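Home Data Docs Search this site Go

# Wususdale Household Recycling Survey

This data card covers 319 household returns from Wususdale and Givthorpe, collected in May. Each row is one return. Blank cells mean the question was left unanswered.

Version 2 corrects 76 postal codes — no other fields were changed. Please cite the version number in any published work. 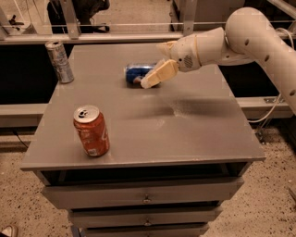 Drita Vasić asked that returns from shared buildings be marked separately, and a column for this will be added in the next release.

Contact: Kelmendi Data Office | © Kelmendi | Back to top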